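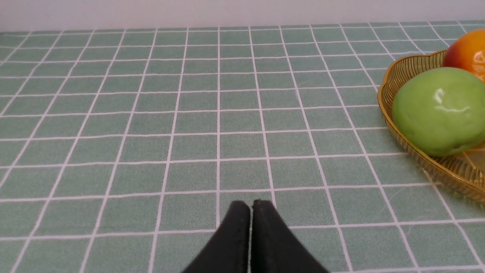 Most of it is waiting, according to Chinyere Nwachukwu, and anyone who says otherwise has only done it for an afternoon. She has done it for a good deal longer than that. Her job, on paper, is demonstration lead. In practice she teaches a pair of black fingers to pick up fruit, by picking up fruit with them herself, over and over, while a computer takes notes.

The work goes on at Grunia, a small company on the upper floor of a former carpet showroom in Brustcombe. Downstairs is a tile shop. Upstairs there are four tables, each with an arm, a cloth and a wall behind it, and a kettle that has to be unplugged before anyone uses the microwave. I had expected something more like a laboratory. It is closer to a village hall on the morning of a cake sale, if the cakes were all being moved by remote control.

The idea is simple enough to explain on a bus. Nobody at Grunia writes down the rules for lifting an apple. A person holds a pair of handles and the arm copies what their hands do. A small camera near the gripper records what the arm saw, the motors record where it went, and the whole thing is saved as one example. Collect enough examples and a learning system can, with luck, work out what they have in common and have a go by itself.

"Enough" is the word that causes trouble. When the project began, the plan called for 300 examples of moving a piece of fruit from a basket to the cloth. That became 500 when the system proved very good at apples on the left and quite hopeless at apples on the right. On the day I visited, the tally on the whiteboard stood at 1263, with a small drawing of a pear beside it that looked unwell.

I was given a turn. The handles are light and the arm is obedient, and I found within a minute that I have no idea how I pick anything up. My hand has been doing it without me for years. Asked to do it slowly, through a machine, I went in too high, came down too fast and nudged the basket sideways with great confidence. The fruit stayed where it was.

"Keep it," said Nwachukwu to the person at the computer.

I assumed she was being kind. She was not. A clumsy attempt that recovers is worth having, she told me, as the robot will certainly be clumsy and had better see what recovering looks like. A clumsy attempt that doesn't recover goes in a separate folder. Mine went in the separate folder in the end, along with the four that followed.

There are house rules. The fingers start closed, or near enough, and clear of the basket. The operator may not talk during a take, a rule brought in after one of them was found to pause halfway through every reach to finish her sentence. The system had learned the pause. For most of a fortnight the arm would set off towards an apple, stop in mid-air as though remembering something, and carry on. Everyone was rather fond of it, and it took 80 fresh takes to get rid of.

Then there is the matter of the tablecloths. A system shown only one cloth may decide that the cloth is the important part, so they are changed often: checks, stripes, plain colours, one with lemons on it that was withdrawn when the robot tried to pick them up. The baskets are swapped too. Shiny ones are the most useful and the least popular, as the glare moves about when the camera does, and a bright spot on a piece of fruit can look, to a machine with a limited education, like a different piece of fruit.

I asked whether it would be quicker to do all this in a simulation. There was a silence of the kind you get when you ask a baker about bread machines. They do use one, a package called Vamden, and it is good at tables and excellent at walls. Its fruit has no bruises and never rolls anywhere it shouldn't. The team runs things in it overnight and then comes in to find out which parts were true.

The trained system goes by the name of Yeon, and in the afternoon I watched it work. The operator put the handles down and stepped back. The arm considered the basket. It moved across, lowered itself, opened its fingers a touch late and closed them on an apple, which it carried to the cloth and set down with more care than I had managed all morning. It then went back and closed them firmly on nothing, carried the nothing to the same spot, and set that down carefully as well.

Nwachukwu wrote something on a pad. Deciding whether you have hold of a thing sounds like the easy part, she said, but the camera sees the fingers shut in both cases, or nearly, and the difference can be a few dark pixels. People feel it in their fingertips. Yeon has no fingertips to speak of — a pressure sensor is on order and has been promised for April.

Until then the answer is more examples, and in particular more examples of missing. So the last hour of the day was spent failing on purpose, which is harder than it sounds. You have to reach sincerely. If the operator knows she is going to miss, it shows in the path, and the system will pick that up along with everything else. Their best misser, I was told, is a software engineer with a bad shoulder, and he was on leave.

They asked if I would like another go on the handles. I did eleven in a row, and all of them were kept.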